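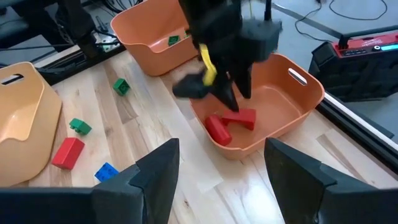

Toy blocks and plastic bins on a wooden tabletop. Kurnusstead's new toy library would charge families a yearly fee.

Toy library plan leaves parents asking what the fee buys

Kurnusstead wants to open a toy library in the old Nernel branch in October, and the town says it will pay for itself within a year. The numbers handed out at Wednesday's meeting don't show how.

Under the plan, families would pay $7 a month to borrow up to four toys at a time. The town expects 600 households to join. So far 178 have filled in the interest form, and the form did not mention a fee.

Asked where the other members would come from, project lead Anqi Bai pointed to "strong word of mouth" and said sign-ups usually pick up once the doors are open. She did not say which other towns she had in mind. She also said the fee could change after the first winter, though not in which direction.

The toys themselves are another soft spot. Hägglund, the supplier picked for the job, would provide 200 sets up front. If even half the expected families turned up in the first week and took their full share, the shelves would be bare by Thursday. Bai called that "a nice problem to have." Several parents in the back rows did not seem to agree.

Then there is cleaning. The plan says returned toys will be washed "as needed" and gives no budget line for it. A similar program in Skultinell closed in its second year, and the report on why it closed runs to a page and a half, most of it on lost pieces and staff hours. Kurnusstead's plan doesn't mention it.

None of this means a toy library is a bad idea. The Nernel branch has been sitting dark for a long time, and toys cost a lot. But the same room was promised as a tool library, and before that as a study center, and neither one opened.

The council votes next month. Written comments can be left at the town hall front desk until 4 p.m. on the day of the vote.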